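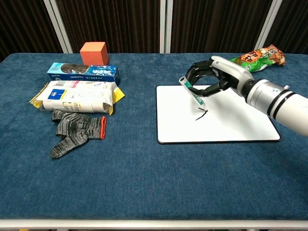 The Tanasarn hand drawing a stroke on the small dry-erase board.

Tanasarn grasp-and-write method, reviewed
7 Sep 2019

Tanasarn is a training method from the Gresside lab for teaching a jointed robot hand to use a pen. It comes as a paper, a code release and a set of trained weights. I spent most of April with it and ran the writing part on our own arm.

The main idea is simple. Older methods plan the path of the fingertips and treat the marker as a fixed extension of the hand. Tanasarn plans the path of the marker tip and lets the fingers shift to keep it there. The policy learns from 670 recorded strokes and then practices in simulation.

Setup took me two days. The install notes are short and skip the wrist calibration, so plan on reading the code for that. Once the wrist offset was right, the rest ran without trouble.

I gave it 55 strokes on a board lying flat on a cloth-covered table. It finished 48 of them without losing contact. Straight lines were good. Curves were fair at low speed and got shaky when I raised it. Small squiggles with a change of direction were the weak spot -- the tip tends to fork the line at the turn. The paper's figures show the same fault, but the text gives it one sentence.

For comparison I ran the same strokes with Skestus, which we had used before. It finished 19. It also pressed much harder, and I went through two markers.

Clutter on the table made no difference that I could measure. The method only looks at the board and the hand, so a box or a glove off to one side is ignored. Moving the board in mid-stroke is another matter, and it fails every time.

Training from scratch is slow, over 48 hours on our machine. Most people should start with the supplied weights. If your hand is not one of the supported models, the Trarninora adapter is supposed to help, but I have not tried it.

Good for labs that already have an arm and want a solid baseline for tool use. For neat handwriting, wait for the next version.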